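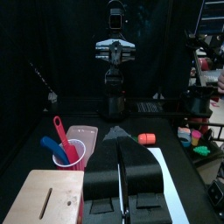 **Left finger closes later than the right on a parallel gripper - how do I get them level again?**

Posted by galt_bench

I look after a two-arm table cell at Galtcombe. One of the grippers has started closing unevenly. The left finger arrives late, so whatever is being picked gets nudged sideways before it is held. It is worst on light things such as plastic cups. The other arm is fine and runs the same program.

I have run the homing routine twice and wiped the fingers down. The open position reads 1000 and the fully closed position reads 16. It used to read 0 when closed. No error comes up. Is this something I can put right on the bench, or does the gripper need to go back to the supplier?

---

**Jabari Nyanda**

Try it on the bench first. A closed reading that has crept up from 0 usually means the fingers are meeting before the carriages reach the end of their travel, and the usual cause is a finger that has shifted on its mount. Homing won't cure that.

1. Stop the program, park the arm somewhere you can reach it and switch off the gripper supply. Lock it off if other people use the cell.
2. Undo the screws on the left finger and take it off. Do one side at a time so you don't mix them up.
3. Clean both mating faces with a dry cloth. Look for grit, a burr, or old thread lock that has squeezed out under the finger.
4. Slide the bare carriage by hand if your model allows it. Compare it with the right-hand one. It should feel the same all the way along.
5. Refit the finger, push it square against its shoulder and nip the screws up evenly. Use the torque in your manual, I won't guess it for you.
6. Power up, home it with nothing between the fingers, and read the closed position again.

If it goes back to 0 and both fingers move together, put a paint mark across each screw head so you can see if one turns. Then re-teach the grip on one light object before you let the full program run.

If the carriage feels rough or has free play with the finger off, stop there and send it in. On the ones I have opened at Flistness the two sides were driven from one pinion, and wear on one rack gave exactly this lag. Racks were sold as a pair and the unit needed setting up afterwards.

---

**owino_cells**

had this, was a loose screw. tighten it

---

**Teodora Janevski**

Agree with Jabari, with one addition. Check the cable at the wrist while you have the power off. We had a gripper where the cable tie had been pulled too tight and the loom pressed on one finger when the wrist was turned past a certain point. It looked like a worn rack and we nearly sent it away.

Easy to test: close the gripper with the wrist in its home position, then again with it turned each way. If the lag changes with the angle, look at the cable. If it stays the same, carry on with the fingers.

Write down the closed reading each time as well. Ours had reached 16 by August and we only found out because someone had kept a list - before that we were all going by eye.

---

**galt_bench**

Thanks all. The lag is the same at every wrist angle, so I'll have the left finger off tomorrow and report back.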